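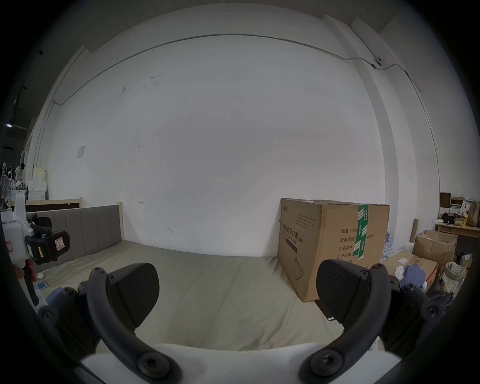

4. Setting up the parcel locker for home delivery

Read sections 1 to 3 first if you skipped them. Locker must be bolted down and powered before any of this. Unbolted locker = no pairing, the tilt sensor won't let you.

What you need
Your Flundow locker (either size)
The Ridico app, installed and logged in
The setup card from the document pouch
A phone with Bluetooth on
A 2.4 GHz Wi-Fi network. 5 GHz only will not work

4.1 Pair the locker

1. Open the locker door. Leave it open till step 6.
2. Hold the round button inside the door, top left, until the light blinks blue. Five seconds or so. If it blinks orange you let go too early, try again.
3. In the app: Devices, Add, Locker.
4. Type in the four-digit model code from the setup card. Standard locker is 1412, tall locker is 3278. Wrong code and the app shows the wrong shelf layout and couriers get told a box fits when it doesn't.
5. Pick your Wi-Fi, enter the password. Watch for capitals.
6. Close the door when the app says so. You'll hear two clicks. One click means the bottom latch is not home, see 4.6.

Note: the first update starts by itself after pairing. Can take twenty minutes. Do not pull the plug. Light stays white the whole time, thats normal.

4.2 Set the delivery address

1. App: Locker, Address, Edit.
2. Enter the street address exactly as it is on your mail. Unit number in its own field, not after the street.
3. Drag the pin to where the locker really stands. Front gate, side door, wherever. The pin is what the courier follows for the last bit.
4. Add a short courier note, 100 characters max. "Left of garage, mind the step" is fine. Don't put door codes in here, every courier on the route can read it.
5. Save. Wait for the green check.

4.3 Link a carrier account

Locker works with any carrier that uses Gradeo routing. Other carriers can still deliver with a guest code, see 4.5.

1. App: Carriers, Link.
2. Choose the carrier and sign in with your account for that carrier, not your Ridico login. Most common mistake by far.
3. Allow "drop-off instructions" when asked. "Marketing" can stay off.
4. Go back to Carriers. Status should read Linked. If it reads Pending, leave it overnight.

Note: parcels already on the way when you link will still come to your door the old way. Only new shipments get routed to the locker.

4.4 Delivery windows

Default is open all day. To change:

1. App: Locker, Hours.
2. Set a start and an end. Shortest window is two hours.
3. Turn on Late Hold if you want parcels that miss the window kept at the depot. Leave it off and the courier decides.
4. Save for each day, or tap Copy to All.

Caution: a window that ends before 9 a.m. will miss nearly every van route. The app lets you set it anyway.

4.5 Guest codes

For couriers that are not linked, neighbors, returns pickup etc.

1. App: Access, New Code.
2. One-time or repeating. Pick one-time for couriers.
3. Pick an expiry. If you leave it blank the code runs out at midnight.
4. Share it by text or paste it in the delivery instructions at checkout.

A code opens the door once. If the courier shuts it and then finds another parcel for you, they need a second code. Order of two boxes, make two codes.

4.6 Test drop

Do this before you order anything.

1. App: Locker, Test Drop. You get a six-digit code.
2. Go to the locker and type it on the keypad, then the check key.
3. Put something inside that's heavier than a paperback. The floor sensor ignores very light items.
4. Close the door. Two clicks.
5. Phone should show "Parcel received" within a minute.
6. Open with the app, take the item out, close again. Status goes back to Empty.

If it doesn't work

Keypad dark: battery pack not seated. Push until it snaps.
Error 418: door closed but latch not home. Clear the bottom rail, grit and leaves mostly, then close firmly.
"Parcel received" never shows: Wi-Fi too weak at the locker. Move the router or fit the Ong range extender (sold separately, section 9).
Shows Full when empty: take everything out, door open, hold the round button ten seconds to zero the sensor.
Courier says code rejected: check the expiry, then check they're pressing the check key after.

CAUTION: Never let children play in or around the locker. The inside release handle glows in the dark and must not be painted over, taped or removed.

CAUTION: No food deliveries in direct sun, no medicine that needs to be kept cold. The locker is not insulated.

CAUTION: Do not climb on the lid or stack parcels on top. The tilt alarm will go off and delivery is blocked untill you reset it in the app.

Next: section 5, Returns and pickups.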